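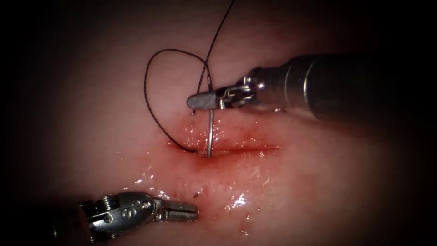 *Vasilică Crăciun, Ibrahim Ogundipe and Nattawut Hemmin*
Dhillon Wound Closure Group, Hutham · July 2023

## 3. The slack thread and the next bite

Most writing on stitching a straight cut is about the needle: where it goes in, how deep it travels, how squarely it crosses the gap. We love the needle too, and Section 4 is all about it. But the part of our study that surprised us most was the thread lying between one bite and the next, and we want to give it a proper section of its own.

### 3.1 What we mean by the loop

By "the loop" we mean all the free thread between the point where it enters the tissue and the point where it joins the needle. Figure 1 shows a beautiful big one. It swings out to the left above the cut, turns down, and comes back to the left end of the wound, where it appears to go into the edge. Meanwhile the curved needle is in the upper lip with its tip buried, a little left of the center of the cut. The dark thread is easy to follow against pale pink tissue, even with blood smeared on both sides of the slit.

We sorted every loop by where it lay when the needle tip went in. An *open* loop stays clear of the entry point. A *crossing* loop passes over the cut between the last bite and the next one. A *trapped* loop has some part of itself under the needle. The loop in Figure 1 was scored open, and it is a fine example of how large a loop can be and still earn that score. Size and position are separate matters! We had mixed them up in our first scoring sheet, and it took Grigore Avram, reading our early notes at Isdale, to point out that a small loop in the wrong place is far more trouble than a big one swept off to the side.

### 3.2 Scoring

Our sample held 206 bites, all from short, straight cuts closed with a running stitch. Two of us scored each bite without seeing the other's sheet, and Aurel Lungu settled the cases where we disagreed. He worked from still views alone, with no record of what came next, so that a later tangle couldn't sway his reading of an earlier loop. We recommend this to anyone trying something similar, as it is very tempting to look at a knot and decide that you saw it coming.

Three things went on the sheet for each bite:

- the type of loop (open, crossing or trapped)
- the side of the cut on which most of the loop lay
- whether the entry point could be seen plainly

The third line gave us the most to talk about. Fluid on the surface throws back bright white spots, as it does below the cut in Figure 1, and a spot like that in the wrong place can hide the wound edge completely. Where blood has spread around a thin slit, the red of the edge and the red of the smear also run together. We marked the entry point as "plain" only if both scorers could put a pencil dot on it within one needle width of each other.

### 3.3 What we found

Trapped loops were rare, with only 6 in the whole sample, and we were delighted to see that each of them came right after a crossing loop. That is a small number and we don't want to lean on it too hard, but the pattern is lovely and clear, and it fits what teachers at Dendside have been telling their students for years: move the thread before you move the needle.

Open loops were by far the most common. Their shapes varied wonderfully, from tight little hooks to wide, uneven sweeps like the one in Figure 1, and we could find no link between shape and trouble at the following bite. Crossing loops did better than we had guessed. Many of them slid clear once the needle was drawn through, and about 15 were scored open by the very next bite.

The side of the cut mattered less than we had hoped. We went in half expecting a rule, something a beginner could keep in mind, and the sheets didn't give us one. Visibility was another story, and we take it up in Section 5 together with the 12 bites on which our scorers could not agree at all.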